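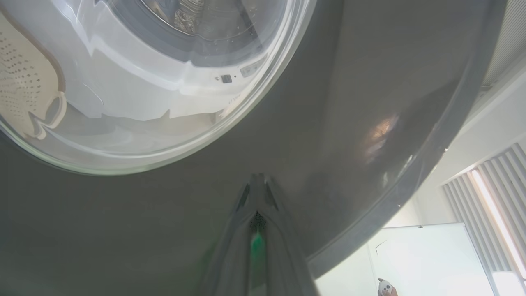 4. Local coverage of the evacuation

This section looks at how two local outlets handled the first hours after a phoned threat emptied the Weltgate transit building on June 22, 2024. The first is the Plulldale station, a small television newsroom that shared the building and had to leave its own studio. The second is the Homham desk, a regional radio newsroom across the river that was never under any order to move. We collected 91 items from the two outlets, counting on-air scripts, website posts and short alerts sent to phones. Items that only repeated an earlier one word for word were left out.

4.1 Coding

Each item was read by two coders working apart from each other. They marked whether the threat was described as confirmed, unconfirmed or false, and whether a source was given. Where the coders disagreed, a third reader settled the matter. We used the Tsao scheme for sources, which sorts them into police, building staff, witnesses and other media. We added one category for statements by the newsroom's own employees, as the Plulldale staff were both reporting the event and taking part in it.

4.2 Timing and wording

The Plulldale station went to recorded programs for 12 minutes while its staff walked out. During that gap its website carried a single line saying that live news would return shortly. The line did not mention the threat. The Homham desk had its first report on the air before the station's live signal came back, and it used the word "bomb" in the opening sentence. Plulldale's first three scripts used "security incident" instead and switched only after police had spoken.

Figure 3. Washing machine and laundry basket.

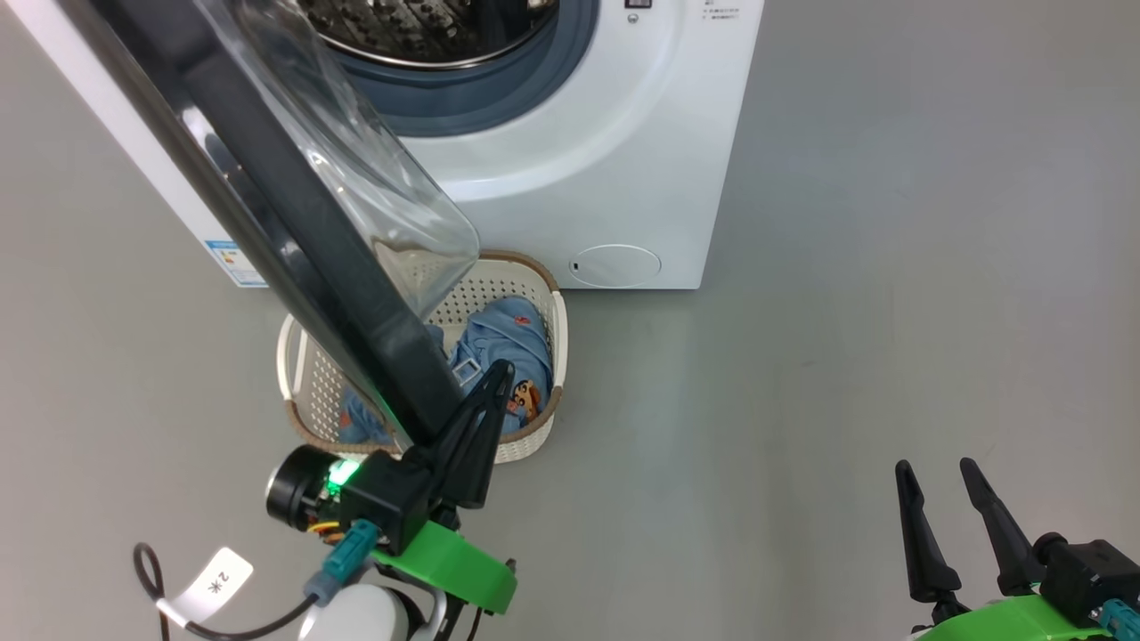 Did the station that was evacuated report the threat later than the one that was not?

The Plulldale station was later on the air and also later online. Its first post naming a threat came 7 minutes after the Homham desk's first report. Part of the delay came from the walk down the stairs, and part from a house rule that an editor must approve any story about the station itself.

The house rule was dropped in August of the same year. We have no later event to compare, so we cannot say what difference the change has made.

4.3 Corrections

Both outlets had to correct something. Homham had reported that two streets were closed when only one was, and it fixed this in its next bulletin. Plulldale had given the wrong floor for the office that took the call. The error stayed in the web version until the next morning, although the presenter had already corrected it on the air. Phone alerts were not corrected by either outlet. Readers who saw only the alerts would have been left with the first version of events, and we return to this group in Section 5.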